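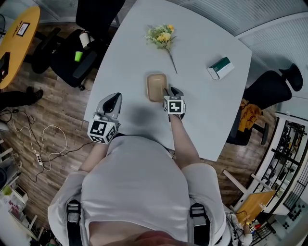 Unit 3. Demonstration by hand and by remote control

Two methods are used in this course. In teleoperation the operator drives the arm from a leader device, and joint positions are logged directly. With hand-held grippers no arm is present during recording. The gripper pose is recovered afterward from the marker cube, so at least one coded face must stay in view.

Procedure for two-handed recording:
Start with both grippers over the table.
Close and open each once to mark the start.
Move at a steady pace. Do not cross the wrists.
Keep sleeves and straps clear of the cubes.

The Henao set used in the lab holds 3825 demonstrations. Discard any in which a cube is lost for up to 2 seconds only if the loss falls during a grasp; longer losses are always discarded.

Reading: Gurnham lab manual, section 2.

Comments
"Does the start signal apply to teleoperation too?"
"No, the Plusside software writes its own start mark."
"Section 2 was renumbered in May, look under Calibration."

Wustavside Robotics Teaching Lab | Contact | Copyright 2023 | Back to top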